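Pastwood Rim Probe, Model 4
Soft insertion tool for reaching inside open containers 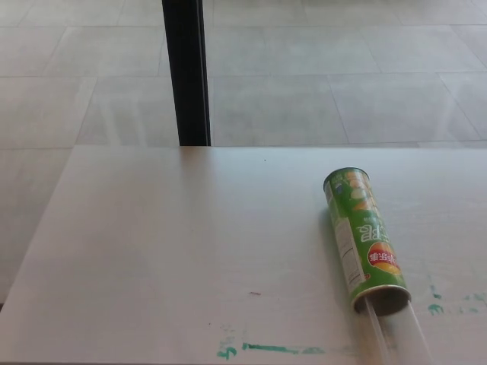 The Pastwood Rim Probe is an end tool for research arms that need to reach into cans, jars, canisters and other narrow open vessels. It was developed at our Ormsby workshop to support a research method called contact-first insertion, in which the arm finds the mouth of a container by touch and uses the camera only for the first approach. Most published insertion work uses a fixed peg and a fixed hole. We wanted household packaging, lying the way it tends to lie on a table, and so the standard test object became the snack can. A green chip can on its side, set at an angle with the open end towards the near edge of the table, is a fair example of the starting position. The clear tube enters past the metal rim, and from there the controller works from contact alone. Printed labels, upside down or otherwise, play no part in the method once the tube is inside.

Current listing revised 1/18/20. Earlier listings for Model 3 no longer apply.

What the method does

A head camera gives the controller a first estimate of where the opening is and which way the container is pointing. The estimate is usually good enough to bring the tip close to the mouth and seldom good enough to go in. Light colours, shiny rims and dark interiors all pull the estimate off to one side, and a clear tube is itself hard for the camera to follow.

The controller therefore stops correcting from the camera when the tip is near the rim. It moves forward slowly until it feels contact, backs off, shifts sideways and tries again. Each touch narrows down the position of the opening. When the tip moves forward without meeting the rim, the controller treats the tube as inserted and begins the second stage, where it follows the inner wall towards the closed end.

Containers are not clamped. A can on its side will roll or swing if it is pushed off centre, and the method has to allow for that. Model 4 keeps contact force low enough for the search to go on while the container shifts a little. If it shifts too far, the controller withdraws and asks for a new camera estimate.

Results

The figures below come from our own trials, run in May by Lorraine Kingi on the Ormsby bench. The trial set was 200 insertions into snack cans lying on a plain white tabletop. Cans were turned to a new angle by hand between attempts.

Contact-first insertion, first attempt successful: 83 per cent
Camera-only insertion, same arm and same tube: 50 per cent
Container type: cylindrical snack can, open end, no lid
Container held in place: no

An attempt was counted as successful if the tube passed the rim and stayed inside while the arm moved it towards the closed end. It was counted as a failure if the tube buckled, slid along the outside of the can or pushed the can out of reach. Attempts where the controller withdrew and started over were also counted as failures, even when the second try went in.

Most failures in the contact-first runs happened at steep angles, where the tip met the outside wall of the can before it met the rim. The search pattern then carried on along the wall in the wrong direction. We have not fixed this. A wider first sweep helps, but it slows every attempt, and we have left it as a setting that users can turn on.

We have not run the same trial on glass jars or on soft pouches. Users have told us the tool works on jars. We do not have numbers to offer for that.

What is supplied

Probe body with quick-release collar
Clear plastic tubes, pack of 4
Force sensing module with cable
Mounting plate, blank, to be drilled to suit your arm
Controller software with source code
Trial records from the May runs, including failed attempts

The tubes are a wearing part. They scuff at the tip from rubbing on metal rims, and a scuffed tip catches more often than a new one. Change the tube when you can feel a rough edge with your fingertip. Cut replacement tubes square. An angled cut will go in more easily from one side and will spoil any comparison with our results.

Arm and camera

The probe will fit any arm that can carry the body and report its position to the controller. The software was written against the Wonavton arm interface. A second interface, for Clunomex controllers, is included and has had less use. If you run something else you will need to write a small driver, and the source for both existing drivers is a reasonable place to start.

One colour camera is enough. It should be mounted above the work and looking down at the table, with the mouth of the container in view at the start of the run. Depth cameras can be used, but the software will ignore the depth channel.

Setting up the table

A plain, light table is best for the first runs. Small marks on the surface do not matter. We use marker on ours and leave old marks in place, and the camera stage is trained with them in view. Strong overhead lighting can put a bright line along the tube, and this sometimes confuses the tip estimate. Move the lamp or lower the exposure.

Leave clear space on both sides of the container. The search moves sideways as well as forward, and the tube bends outward when it meets resistance.

Run the force calibration each time a tube is changed. The steps are in the manual under Daily Use. Calibration has to be done with the tube hanging free.

Limits

The probe is not a gripper and cannot lift a container. It is not rated for liquids, powders or food handling. The tube should not be used near heat. Containers with a mouth only slightly wider than the tube will need a slower approach speed than the default, and we suggest practising on something wider first.

The software logs force and arm position at every step, and camera images at the start of each attempt. Logs are saved as ordinary text files and image files. If you publish results from the probe, please state the model number and whether the wide sweep was on.

Ordering

The Model 4 is built to order in Ormsby. Tubes and mounting plates are kept on the shelf and can be bought separately. Model 3 owners can keep their mounting plate, but will need the new collar and sensing module. Please tell us which arm you have when you ask for a quote. Questions about the method or the trial records should be marked for Lorraine Kingi.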